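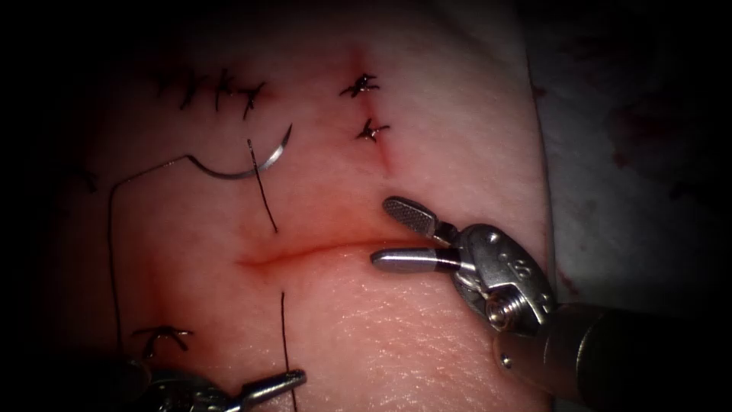 Dog won't settle when visitors come - barking, jumping, the lot

Posted in Dogs and Puppies by Shona Cruickshank, 13/09/2021

My lurcher cross Istero is two now and a lovely lad when it's just us. The minute the doorbell goes he's a different animal. He barks, he hurls himself at whoever it is, and then he can't come down again. He'll pace and whine for the whole visit and bring people every shoe in the hall. My mum has stopped coming round for tea, and I do miss her.

I've tried shutting him in the kitchen but he screams the place down. I've tried treats at the door and he won't even look at them. A chap at the park told me to knee him in the chest and I'm not doing that. Has anyone got a dog like this past it? We're in Femham if anybody knows a good class nearby.

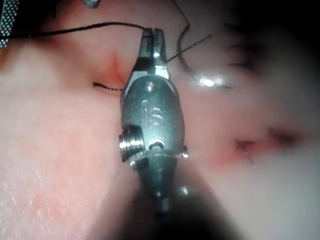 Gripping the black thread in the jaws

Olga Meireles

Oh, I feel for you, mine was just the same! What worked for us was splitting it into bits. The doorbell first, with no visitor at all. I recorded ours on my phone and played it very quietly while she was having her dinner, then a tiny bit louder every few days (if she stopped eating I'd gone too fast, so back down I went). That took us from May right through the summer, so don't expect it by the weekend.

Then a baby gate across the hall. She could see people but couldn't get at them, and she hated that a lot less than a shut door. Visitors came in, sat down and ignored her completely - no eye contact, no "hello gorgeous" - and I dropped bits of chicken on her bed. Once she was lying down I'd let her through on a lead. Some friends are hopeless at the ignoring part, so pick your mum if she's sensible!

If he won't take treats at the door he's probably too wound up to eat, so start further away from it. I go to Selina Hofstetter's Thursday group at Zotwood, if that's not too far for you. Small classes and no shouting.

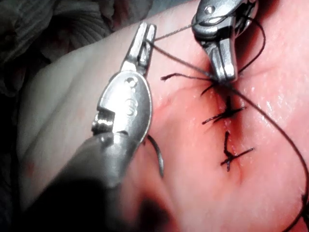

Curved needle and thread, two instruments at work

Balthasar Eberhard

Long walk beforehand. Tired dog, quiet dog. Mine's 13 and never been any bother.
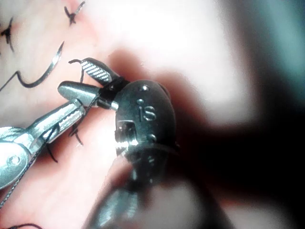 Gunārs Kazlauskienė

I'd go careful with the long walk, it depends on the dog. Mine comes home from a big run more fired up than when he left, and then a visitor on top of that is too much. A slow sniffy potter on a long line suits him better, then something to chew before anyone's due.

Otherwise I agree with Olga about the gate. Ask people to text when they're outside, too, so the bell doesn't go off at all while you're practising. I stuck a note over ours and the postman was very good about it.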